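The toy library is growing again

4 min read

If you've been down to Sosthorpe on a session morning lately you'll know how busy it has become, and I'm so pleased to be able to write that the toy library now has 2,758 loans to its name since we opened the doors. Every one of those is a puzzle, a train set or a pair of fairy wings that went home with a child, got played with until the novelty wore off, and came back to be lent to somebody else. I still think it's a brilliant idea, and I've been stamping cards here long enough to have gone off it if I was ever going to.

For anyone new to this newsletter, you join once and then borrow up to two things at a time. You can keep them for a month, and if your child is still in love with the garage or the doll's cot when the month is up, just renew it. We don't fine anyone. Pieces do go missing (we have small children too!) and all we ask is that you tell us, so the next family isn't hunting under the sofa for a jigsaw corner that was never in the bag.

April was our best month so far for baby and toddler things. Sensory toys, stacking toys and anything that rattles went out almost as fast as they came back. Wooden blocks were close behind, and there was a sudden run on musical instruments, for which I can only say sorry to the parents of Odell Road. The big surprise was board games. We'd put a shelf of them by the door mostly to fill a gap, and it was half empty within a fortnight. Several families have told me they now do a games evening with whatever they've borrowed, the older ones reading out the rules and the little ones rolling the dice, and I love hearing that.

The other good news is storage. Kitirent, who hire out shelving and furniture for events, have let us have two tall racks on a long loan, so the outdoor toys have finally come off the floor of the back corridor. You can now see the balance bikes, and more to the point you can get past them. The ride-on tractor lives on the bottom shelf and is allowed out for a test drive as long as it stays in the hall.

We've been asked a lot about donations, so a few words on those. Yes please to anything complete, clean and with some life left in it. We're short of dressing-up clothes in the bigger sizes, simple first puzzles, and play food. We have all the soft toys we could ever lend, and I'm afraid we have to say no to car seats and cot mattresses. If you've got something with batteries, bring it with a working set so we can try it while you're here. Things that aren't right for us go on to the Nazari Centre swap table, and they're always glad of them.

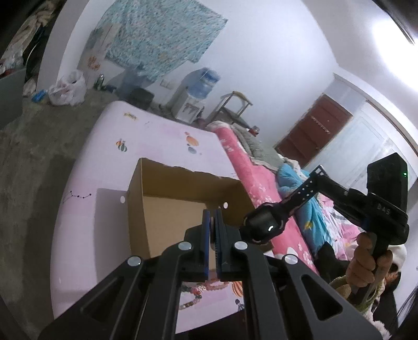

Cardboard boxes are fine for bringing things in, by the way, and we'll hand them straight back if you'd like to keep them. What helps most is a bit of paper inside with the name of the toy and the number of pieces. It saves ages at the sorting table – and it means the toy can be on the shelf the same morning.

Now for the next big date. Our spring open morning is on 13th May, in the main hall, from ten until noon. There'll be a floor area for babies, a long table of puzzles, a train track that I hope will go all the way round the piano, and tea and cake at the hatch. You don't need to be a member and you don't need to book. Members can return and borrow as usual, though it may be quicker to do that in the first half hour before the track gets too exciting. Pushchairs can go in the side room, and there's level access from the car park.

We also have 32 new toys to show you, bought with the money from the winter raffle. I've had a sneaky go with the marble run and it's wonderful – noisy, fiddly and very hard to walk away from. There's a lovely set of big magnetic tiles too, some proper floor puzzles, and a shop till with a drawer that pings. They'll all be out to play with on the morning and can be reserved at the desk from eleven.

Cakes for the hatch are very welcome. Please leave a note of the ingredients with them, and no nuts.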